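Search this manual Enter keyword Go

Filed under: Arm Setup / Safe Practice / Simulation First

Section 4. Checking a new grip before it goes on the floor

Every new grip program for a Varnine arm is run in the Hotora simulator first. This applies to small edits as well, including a change to finger force or lift height. Do not skip to the real cell because the part looks like one you have handled before.

4.1 Before you start

1. Load the current cell file and confirm that the tool listed is the one fitted to your arm.
2. Enter the part weight from the part sheet. Do not use a guess from a similar part.
3. Set arm speed to 40 percent. Leave it there for the whole of this section.
4. Turn off any saved shortcuts that skip the approach move.

Note: Part sheets are kept with the cell file. If a sheet is missing, stop and ask the cell owner for one.

4.2 Grip and hold check

5. Run the program up to the end of the lift, then pause.
6. Hide the table and fixtures so that only the arm and the part are drawn. Look at the fingers and the part from at least two sides. 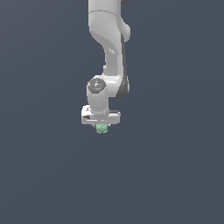
Gianni Fabbri wants it understood that a clean hold in the simulator is permission to try the real thing slowly and nothing more, and he would fail any sign-off sheet where the two checks carry the same time of day. The sheet has separate lines for them and both must be filled in when the check is done.

7. Resume, and hold the part for 14 seconds. If it slides or turns in the fingers, record a fail and go back to step 2.
8. Repeat the full cycle 100 times with the part position varied. Any drop is a fail. Do not average the results.
9. Turn the table and fixtures back on and run one full cycle. Watch for contact on the way down as well as on the way up.

Caution: The simulator treats soft and uneven parts as stiffer than they are. Add a slow trial on the real arm for these, with the guard closed.

4.3 Sign-off

10. Save the run log under the program name and revision.
11. Have a second person read the log and sign. The person who wrote the program may not sign as the reader.
12. Keep the log until the program is retired - a copy on the cell computer alone does not count.

If the tool, the fingers or the part changes later, the sign-off is void. Start again at step 1.

Trosuvum Automation - Contact - Copyright, all rights reserved - Back to top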